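Clilgate House -- Shared Kitchen and Break Room Inspection
Monthly checklist with comments
Inspection month: February
Area: second floor kitchen, pantry closet, break room, rear corridor
Started 7:15 a.m., finished 9:40 a.m.

Ratings used: OK, Monitor, Fix, Not checked. Items rated Fix go on the work list at the end. Anything carried over from last month is marked CO.

1. Exits and corridor

1.1 Exit door opens fully from inside without a key -- OK
1.2 Exit sign lit, battery test button held for the full count -- OK
1.3 Corridor clear to the full width -- Fix
Two flattened boxes and a stack of folding chairs were against the left wall by the freight elevator. The chairs belong in the pantry closet. Same comment was made last month. CO.
1.4 Door closer on the break room door -- Monitor
Closes and latches, but slams. Needs a small adjustment to the closing speed.
1.5 Emergency lighting -- Not checked
The panel was locked and the key was out with the electrician. Check before the end of the month.

2. Fire equipment

2.1 Extinguisher by the kitchen door, gauge in the green, pin and seal in place -- OK
2.2 Extinguisher tag signed for the month -- Fix
January was skipped. Sign for February only. Do not fill in the blank line for January after the fact.
2.3 Fire blanket in its case, pull tabs hanging free -- OK
2.4 Smoke detector, break room -- OK
2.5 Heat detector, kitchen -- OK
The dust cover left over from the ceiling painting is off now. Close out last month's comment.

3. Electrical

3.1 Outlets within reach of the sink are GFCI protected, tested and reset -- Fix
The outlet left of the sink tripped and reset. The one on the right tripped but took three tries to reset. Replace it. Taped over until then.
3.2 No extension cords in permanent use -- Fix
The Vollard water cooler is still on an extension cord run behind the trash cans. Move the cooler to the other wall, where there is an open outlet. CO.
3.3 Appliance cords free of cuts and scorch marks -- OK
3.4 Microwave door seal and latch -- Monitor
Left microwave only. The latch works but has play in it.
3.5 Toaster crumb tray emptied -- OK

4. Water and sink

4.1 Hot water at the tap, maximum allowed on our sheet is 120 F -- OK
4.2 No leaks under the sink -- Monitor
Dry at the trap. There is an old water stain on the cabinet floor. Outline it in pencil and date it so we can tell if it grows.
4.3 Drain runs freely -- OK
4.4 Floor mat flat, corners not curled -- Fix
One corner has curled up enough to catch a shoe. Replacement mat is in the Amin supply order.
4.5 Ice maker filter changed within six months -- Not checked
No date written on the filter. Ask the vendor and write the date on the housing.

5. Counters and surfaces

5.1 Surfaces sound, no chips or open seams -- OK
5.2 Joint between counter and wall sealed -- Monitor
Run a finger along the full length at each inspection. Look for gaps and dark spots. The sealant by the dish rack is getting thin.
5.3 Surfaces wiped down at the end of the day -- OK
Wipe down with the Floltska neutral cleaner. No scouring powder and no bleach on the counters.
5.4 No food left out overnight -- OK 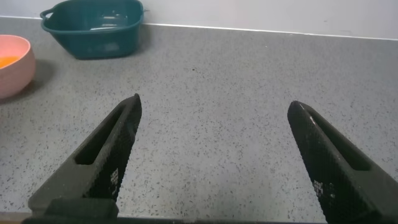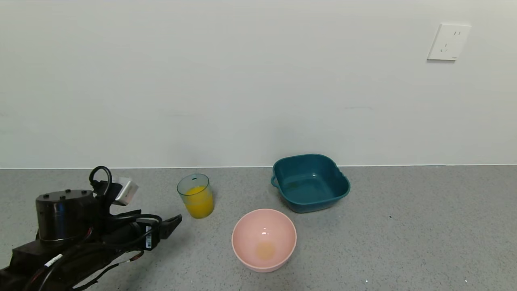

Speckled gray countertop, items 5.1 to 5.3.

5.5 Cutting boards stored upright -- OK
5.6 Knives in the block or the drawer guard -- Fix
One paring knife was loose in the spoon drawer, blade up. Put back in the block during the inspection. Please remind people on your own floor.

6. Storage and chemicals

6.1 Cleaning products in original containers with readable labels -- Fix
One spray bottle in the pantry closet had no label. Contents unknown, so it was set aside for disposal. Don't pour it down the sink.
6.2 Cleaning products stored below and apart from food -- OK
6.3 Safety data sheets in the binder -- Monitor
Binder is there. The sheet for the dishwasher descaler is an old version -- print the new one.
6.4 Heavy items on lower shelves -- OK
The case of copier paper has been moved down from the top shelf. It weighs 50 pounds and should never have been up there.
6.5 Shelving fixed to the wall -- OK
6.6 Step stool, feet and treads -- OK
Posted limit on the old one could not be read. It has been thrown out. Use the new one.

7. Refrigerators

7.1 Main refrigerator at 40 F or below -- OK
Read at 38 after the door had been closed for 60 minutes.
7.2 Small refrigerator at 40 F or below -- Fix
Read at 44, then 43. Door gasket is torn at the bottom hinge side. Contents moved to the main refrigerator. Out of use until the gasket is replaced.
7.3 Food dated and covered -- Monitor
Better than last month. Undated items get thrown out at 4 p.m. on the last working day of the month.

8. First aid

8.1 Kit in place and marked -- OK
8.2 Contents match the list inside the lid -- Fix
Short on burn dressings and medium gloves. The eyewash bottle expires in March, so order it now.
8.3 Emergency numbers posted and current -- OK

Work list

Chairs and boxes out of the corridor (1.3)
Sign the extinguisher tag (2.2)
Replace right sink outlet (3.1)
Move water cooler (3.2)
Replace floor mat (4.4)
Dispose of unlabeled bottle (6.1)
Small refrigerator gasket (7.2)
Restock first aid kit, 12 burn dressings and one box of gloves (8.2)

Items 1.3 and 3.2 have now been carried over and go to the building office if they are still open in March. Keep this sheet in the kitchen binder behind the January one.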